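家事・作業現場の自動化フォーラム > 双腕機による片付け作業の実用性について

投稿者:kikai_soumu
当社では二月より、社員食堂の食器片付けに双腕型の機械を導入できるか検討しております。候補はWoranixとTrengateの二機種です。一日に扱う食器は3795点で、現在は人手のみで処理しております。家庭用・業務用を問わず、皿立てやマグ掛けへの収納を機械に任せた経験をお持ちの方のご意見を賜りたく存じます。

投稿者:hokuto_line3
弊工場の休憩室でTrengateを試用いたしました。平皿を皿立てに立てる動作については、実務に耐えるものと判断しております。一方、マグの取っ手を掛け具に通す動作は成功率が安定せず、最終的に対象から除外いたしました。

投稿者:sara_arai
hokuto_line3様のご判断には同意いたしかねます。平皿であっても、隣に別の皿が立っている場合は縁が接触し、欠けの原因となります。当施設では1388回の試行を記録いたしましたが、欠けの大半は皿が二枚以上並んだ状態で生じております。「実務に耐える」との評価は、皿の間隔を十分に取った場合に限定すべきではないでしょうか。

投稿者:hokuto_line3
ご指摘のとおり、弊工場では一段おきに立てる運用としておりました。条件の記載が不足しており、失礼いたしました。ただし、間隔を空ける程度の制約であれば、運用側で吸収できる範囲と考えます。

投稿者:sara_arai
収納量が半分になる制約を「程度」と表現なさることには抵抗がございます。Beken製の皿立てのように溝の幅が広いものに替える方法もありますが、その費用も比較に含めるべきです。

投稿者:kikai_soumu
両名様、ありがとうございます。処理速度についてはいかがでしょうか。Woranixの営業担当からは、一日最大4000点との説明を受けております。

投稿者:mokuba_kanri
その数字は同一形状の皿のみを流した場合の値ではないかと推察いたします。皿、マグ、盆が混在する場合、把持の切り替えに時間を要します。当方は木工所で部品の仕分けに用いておりますが、品種が増えた時点で処理数は3000点まで低下いたしました。契約前に、貴社の食器を持ち込んだ実演を求められることをお勧めいたします。

投稿者:sara_arai
持ち込み実演には賛成です。その際、食器を整然と並べた状態だけでなく、返却口に近い乱れた配置でも確認なさってください。皿の上に食べ残しがある場合の扱いも、仕様書では触れられないことが多い項目です。

投稿者:hokuto_line3
食べ残しの除去は人が行う前提でよろしいかと存じます。全工程を機械に求めれば、どの機種も不合格となります。弊工場では下げ膳と残飯処理を人、皿立てへの収納を機械と分けております。

投稿者:mokuba_kanri
分担には賛成いたしますが、人の作業域と腕の可動域が重なる配置は避けてください。当方では火曜日の点検時に可動域を見直し、棚を一台移設いたしました。Fuentealbaの架台をお使いの場合は、固定位置の変更に半日を要します。

投稿者:kikai_soumu
大変参考になりました。混在条件での実演を両社に申し入れ、皿の間隔と分担の範囲を評価項目に加えることといたします。結果は本スレッドにてご報告申し上げます。

関連スレッド
・マグ掛けの形状と把持の成否
・小規模厨房における腕の設置高さ
・洗浄後の食器の仕分けは機械に任せられるか

お問い合わせ|利用規約|© 家事・作業現場の自動化フォーラム|ページの先頭へ戻る

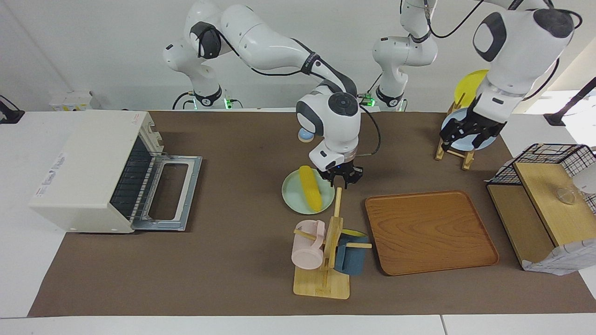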